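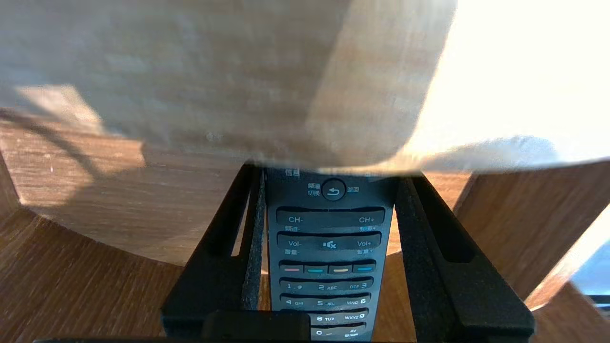 I've been meaning to write about the Gillespie Mowat show since February, and every time I sit down to do it I end up making tea and rereading the catalogue instead. So this will be a bit of a ramble, and I apologise to my sister, who likes these posts short.

For anyone who hasn't come across him, Mowat painted motels. He painted other things too (a few harbours, one very cross-looking goat) but motels were what he came back to for almost all of his working life. The biggest picture in the show is simply called Motel, and it takes up the whole end wall of the upstairs room at Levgate. It's a row of doors at dusk, every one a slightly different green, with a strip of wet bitumen in front that he must have gone over again and again with the thinnest glazes. I sat on the bench in front of it for so long that the attendant came over to check on me!

What I hadn't expected was how funny he is. The reproductions make him look so lonely, all that empty parking and neon, and I'd gone in braced for an afternoon of gloom. Then you get up close and there's a pair of bathers hung over a railing, or a tiny handwritten sign in an office window asking guests not to feed the magpies. My favourite of the smaller ones, Room 13, has a door with the number painted upside down, and I didn't notice until my second lap.

The hang is by Eilidh Morrison, and I think she's done a beautiful job. She's kept the early work to one narrow corridor, so you have to turn sideways to let people past and you end up with your nose practically on the paint. Then it opens out into the big room and you can breathe again. I was less sure about the sketchbooks, which are in low cases under very dim light. I understand why, but my knees aren't what they were, and a few enlarged pages on the wall would have been a kindness.

There's a second, smaller display downstairs of prints by Kirstin Dunbar, who shared a studio with Mowat for a while. Don't skip it. Her Losar series is all reds and golds, made after a winter spent up in the mountains, and the colour is so generous after his greys and greens that I went around grinning. I'd have happily taken one home, but the little etching I fell for was 2315 dollars, so I bought the postcard.

The catalogue is 400 pages and weighs about as much as a Christmas ham. The essay by Jhair Espinoza is the one to read first – he's very good on how Mowat mixed his colours, and he writes as though he likes people. The longer essay on realism I've started three times now. I'll get there.

Afterwards I walked down to Chung for dumplings and wrote most of these notes on the back of the floor plan, which now has chilli oil on it. The show stays up until the end of autumn and I'm going back with Mum, who once stayed in one of those motels and swears the doors were blue.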